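Category: Visits & Open Days
Last updated: 2024-03-02

The Condonwood open day is held at the old seed warehouse on the river side of Seixas. The building has been split into a wood shop at the front, a toy workshop in the middle and a small store by the exit. Entry is free, but you have to sign up for a time slot. We took the first one of the morning and were in a group with several families and a couple of retired cabinetmakers.

The tour starts in the wood shop. Condonwood makes boards and trays for schools and kitchens, and most of what leaves the building is edge-glued from narrow strips. The guide explained how the strips are sorted by color before gluing. Darker ones are not thrown out. They are placed between the pale ones so that a board ends up with a band or two across it, and customers have come to ask for that. Clamping time is 90 minutes, and after that the boards rest overnight before sanding. One of the cabinetmakers asked about the glue and got a long answer, which I did not write down.

From there you go through a set of double doors into the toy workshop, where there is much less dust and a good deal more noise from the children. The subject here is shape sorters. The blocks are plastic and come in the usual outlines: stars, hearts, hexagons, cylinders and so on. You can pick up finished blocks from the bins along the wall and try them in the sorting boxes.

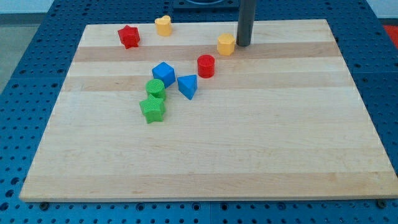
The blocks have a fine ribbed texture, and the guide said parents comment on it more than on anything else. Smooth blocks slip out of small hands, and an earlier version was dropped for that reason. The four colors are red, yellow, blue and green. A purple was tried and sold badly. A full sorter set costs 46 at the store, and a replacement block is 10 if you lose one, which seemed high to me for a single piece.

Sasatell, the company that supplies the packaging, had a table near the window with flat cartons you could fold yourself. My daughter made two and wanted to keep going. There was also a display about Listunia, a line of nesting trays planned for April, but only the drawings were on show.

The store is small and gets crowded when two groups overlap. Seconds are sold from a shelf on the left, mostly boards with a knot or a slightly uneven edge, and these are good value. We bought one for bread. Cards are accepted, but the reader was down for part of the morning, so bring some cash.

Parking is on the gravel lot behind the building, with an overflow field that was muddy. The bus stops 230 yards from the gate. There are restrooms next to the wood shop and a coffee cart outside, but no hot food. Strollers can get through everywhere except the gallery above the saws, which has stairs only. Allow an hour and a half for the tour, and more if your children get attached to the sorting boxes.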